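The Long Way Around a Sweater
The mending revival has reached Trudstead, and the darning is gorgeous

Start with the elbows. On any well-loved sweater they go first, thinning out until the knit looks like a window screen, and one morning your arm comes straight through. For most of my adult life that was the end of the sweater. I'd feel bad for a minute, stuff it in a bag, and buy another one before the weather turned.

Then I spent a week in June in Trudstead, and I haven't thrown out a piece of knitwear since!

Trudstead was a wool town for generations. The last mill closed long ago, and the big brick building by the river went through the usual lives (furniture storage, a roller rink, nothing at all) before the Jundale Mending Room took over a corner of the ground floor. It opens at ten. By ten fifteen on the morning I visited, every chair was taken, and people were happily sitting on the window ledges with socks pulled over their fists.

What gets you first is the color. I grew up thinking a good repair was one you couldn't see, and plenty of people still work that way, matching yarn under a daylight lamp with the patience of a jeweler. But most of the menders at Jundale have gone in the other direction. Mustard patches on navy cuffs. A bright orange grid over a moth hole, right in the middle of the chest, like a medal. One gray cardigan had been fixed so many times by so many hands that I honestly couldn't tell which yarn was the original, and its owner wouldn't have sold it for a car.

The basic darn is wonderfully simple. You run a set of threads up and down across the hole, well into the healthy fabric on either side, and then weave back through them, over and under, over and under. It's a tiny loom, really. My first one took an hour and puckered like a drawstring bag. My second lay flat! I walked around showing it to strangers.

Swiss darning is the next step up, and it's the one I fell for. You trace the path of each knitted stitch with a new strand, so a thin spot gets thickened before it breaks. Once you can see how a stitch travels (up through the base, behind the two legs of the one above, back down where you started) you begin reading sweaters everywhere. I did it on the bus to Gronstead, staring at the shoulder of the man in front of me.

Gronstead is worth the ride, by the way. Tekin, the yarn shop on the hill, keeps 441 shades of mending wool on little cards, just a few yards on each, so nobody has to buy a whole ball to fix one cuff. The cards cover the back wall from floor to ceiling. I went in for dark red and came out with nine colors and a wooden darning mushroom.

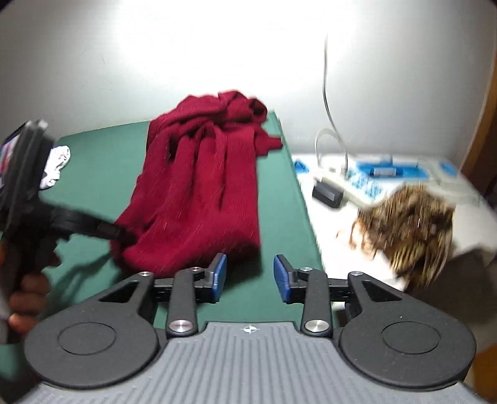 Home & Craft Desk

Ribbing deserves its own paragraph, and it would get its own book if I had my way. Cuffs, hems and collars have to stretch and spring back, and an ordinary woven darn won't do either. The menders at Jundale taught me to follow the columns: work the raised ones, leave the valleys, and keep the tension so loose it feels wrong. Stop and tug every few rows. If the fabric fights you, back up.

Washing comes before any of this. Cool water, a little wool soap, no wringing, and then a flat dry on a towel away from the heater. Old knits tell you all their secrets once they're clean, including four holes you hadn't noticed.

The Mending Room keeps a ledger by the door, and last year's final entry was number 736. This year they're hoping for 1,000, and with the fall sweaters about to come out of their boxes I wouldn't bet against them. Bring your own garment if you go. Needles are there to borrow, the coffee is strong, and the left side of the long table gets the best light until noon.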